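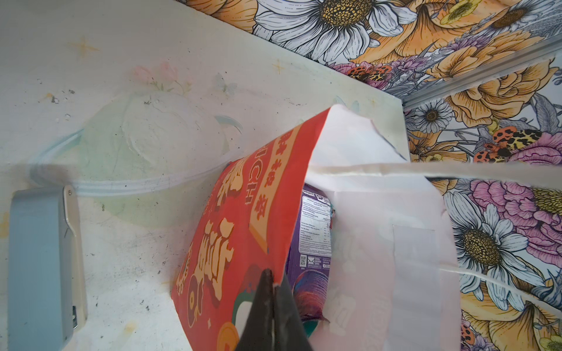
Figure 3. Red printed packet with lettering in cream and gold-yellow.

One respondent in Fluvton objected to the wording of the question itself, remarking that she had never chosen a packet by its colour and that she bought whichever one stood where the last one had stood. Similar comments were entered in the free-text field by other shoppers in the same town, and they bear on how the recall scores in this section should be read. A shopper who finds a product by its place on the shelf may still name its colour correctly afterwards, but the score then measures exposure and says little about search.

4.2 Colour recall and shelf position

The recall task was given at the exit of two grocery shops, one in Fluvton and one in Ekham. The shops were matched for floor area and for the length of the dry goods aisle. Each shopper was asked to name the main colour of one packet bought during the visit, then the colour of the lettering, and then the shelf height from which it had been taken. The packet stayed in the bag until all three answers had been written down. In total 300 shoppers completed the task. Refusals were logged by hour but are not analysed here.

Packets were coded by ground colour before the interviews began. The red group was the largest in both shops, and it included packets with cream, yellow and white lettering (for red with cream and gold-yellow, see Figure 3). Packets on which no single colour covered more than half of the front were coded as mixed and left out of the main comparison. Transparent bags with a paper label were also left out, as the colour of the contents could not be separated from that of the print.

Ground colour was named correctly more often than lettering colour in every group. The gap was widest for red packets. Where lettering was in two close shades, shoppers tended to give only one of them, most often "yellow" or "gold", and these answers were accepted as correct if either shade was present. A stricter rule was tried on the Ekham data and lowered the scores without changing the order of the groups.

Shelf height was recalled well for the top and bottom shelves and poorly for those between. In Ekham the aisle had been rearranged in March, and 57 shoppers gave the height at which the product had stood before the change. Their colour answers were no worse than those of the remaining shoppers. This fits the objection from Fluvton: position appears to be learned over many visits and kept after it has stopped being useful, while colour can be reported after a single purchase.

The present data do not separate habit from attention at the shelf. Interviews at the exit come too late for that, and the Panyasiri procedure, in which the shopper is stopped in the aisle, was refused by both shop managers.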